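Living with wallpaper: speaker notes
Cloddale Local History Evening, 11 April 2026

Slides are numbered in the top corner of my printout. Talk runs to forty minutes if I don't wander, and I do wander, so keep an eye on the clock at slide 5.

Slide 1. Welcome

Good evening, and thank you all so much for coming out. Say hello to the back row, check they can hear me. Mention the sample books on the side table and ask people to turn the pages with dry hands, please, and to hold on to their tea until afterwards.

I want to start with a question and leave it hanging for a moment. What was on the wall of the room you slept in when you were eight? Let people mutter to each other. There is always a lot of muttering, and I like to let it go on a bit longer than feels comfortable. Most of us can't remember what we had for lunch a fortnight ago, but we can remember the sailing boats, or the brown flowers, or the one place behind the bed where the join didn't match and a bird had two heads.

Mine was a trellis with roses. I used to climb it with my finger on nights when I couldn't sleep, and I always got stuck at the light switch.

Slide 2. Where the Cloddale papers came from

A short word on the collection, for anyone who missed the talk in March. When the old Steinbach decorating shop on the hill was cleared, the back room was full of pattern books, order ledgers and the ends of rolls. Old Mr Steinbach never threw away an offcut. If you bought seven rolls and used six and a bit, he would take the bit back and give you a few pence for it, and up the stairs it went.

There are 1,781 separate pieces in the catalogue now. Some are as big as a door and some are the size of a stamp. Yolanda Greenberg has entered every one of them into the Cenodik database, with the colour, the width, the repeat and whatever was pencilled on the back. (Yolanda is here tonight, so ask her to wave. She will hate it.)

Read out two or three of the pencil notes. "Mrs P. back bedroom, not the front." "Do not sell this to chapel." And my favourite, "Came back. Gave him headaches."

Slide 3. Paper as pretend cloth

Now, a good deal of wallpaper started out as a way of looking like something dearer. People who could afford it hung cloth on their walls, wool or silk, and the word damask comes from that: a woven cloth where the pattern shows because the threads catch the light differently. Cloth was warm and it was grand, and it was also out of reach for nearly everybody in this valley.

Paper could copy the drawing even if it couldn't copy the shine. So you get the big leaves, the scrolls, the vases and urns, all facing each other in a polite sort of way down the middle of the strip. Flock paper went one further, with chopped wool stuck on so that you could stroke it. Pass round the flock sample here. It is the red one in the clear sleeve, and it does need to stay in the sleeve.

I find it rather touching that these shapes have carried on for so long. A pattern drawn for a palace hall ends up over a gas fire in a terrace, and then in a downstairs loo, and it doesn't seem to mind.

Slide 4. How it was printed

Hold up the wooden block. It's heavier than it looks, so use both hands (last time I nearly took out the projector).

One block for each colour. The printer inked it, set it down by the pins in the corners, pressed it, lifted it, moved along. Then the whole strip had to be hung up to dry before the second colour went on. A paper with eight colours meant eight trips down the length of the roll. When the roller machines came in, the same job could be done in one go, and prices fell so far that people who had always made do with whitewash could have flowers.

Byung-chul Myung, who looked after the repairs to our oldest book, showed me how to tell the two apart. On a block print the colour sits up a little at the edges, like icing. Tilt it under a lamp and you'll see. He also talked me out of using sticky tape on anything, ever, and I pass that on to you all with some force.

The book he worked on has 200 leaves, and it took him most of a winter. He kept a sheet of the crumbs that fell out of it, too.

Slide 5. CHECK THE TIME. The Sunday paper and the weekday paper

If it's gone the half hour, skip to the second paragraph.

Going through the ledgers, you notice that people spent their money by room. The front parlour got the best, the hall got something dark that wouldn't show the coats, and the bedrooms got whatever was left. Kitchens were often varnished over to keep the steam off, and they turned the colour of strong tea in a few years.

Then there are the families who papered straight on top of the last lot. We peeled a piece from the cottage by the bridge that had eleven layers on it, and I can't tell you how exciting that was — we all stood round the sink like children at a rock pool. Stripes, then ivy, then a plain green, then a quite mad one with pagodas. Some 400 houses appear in the ledgers, and I do wonder how many of them still have a pagoda or two under the magnolia.

If you're stripping a room this year, please keep a piece of each layer. A bit as big as your hand will do. Write the room and the wall on the back in soft pencil.

Slide 6. Going out of fashion and coming back

Everyone has a story about hating their parents' wallpaper. Ask for one from the floor, just one, or we'll be here until the milk comes.

The pattern runs something like this. A paper is smart, then it's everywhere, then it's what your auntie has, then you wouldn't be seen dead with it. Leave it alone for thirty years and somebody young and clever falls in love with it. The Jasex range that came out last year has three designs that could have come straight from our ledgers, one of them an ogee with tulips that Mr Steinbach marked down twice and still couldn't shift.

The thing that's new is how people use it. They'll paper one wall, or the inside of a cupboard, or the backs of the stairs. A few scraps can go a long way. I've lined all my kitchen drawers with ends of roll, and it cheers me up every time I go looking for the tin opener.

Slide 7. Small rooms, big patterns

Last proper slide, and then you can have your tea.

People are often told to keep to little sprigs in a little space. I was told it by my own mother. I'd like to argue the other way. A large pattern in a small corner makes the place feel as though somebody meant it, and it is very kind to ordinary belongings. Cream urns and leaves on pink will sit quite happily behind a plain pine shelf with a drinks can and a bag of something on it, and a grey marble pattern underneath doesn't quarrel with either of them.

Leave this one up while people get settled for questions.

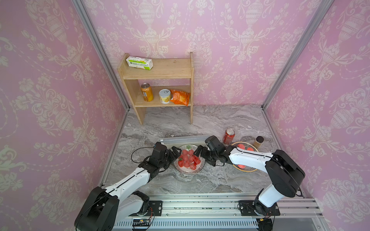 Questions, and thanks

Repeat each question for the back row before answering.

Likely ones: how to get old paste off (warm water and patience, and don't scrape at plaster you're fond of), whether green papers are dangerous (some old greens did have arsenic in them, so don't sand them, and wash your hands), and whether we'll come and look at someone's attic (yes, gladly, but leave a name with Yolanda).

Thank Byung-chul for the loan of the lamp. Thank whoever made the ginger cake. Remind everybody that the sample books stay in the hall, even the one with the parrots.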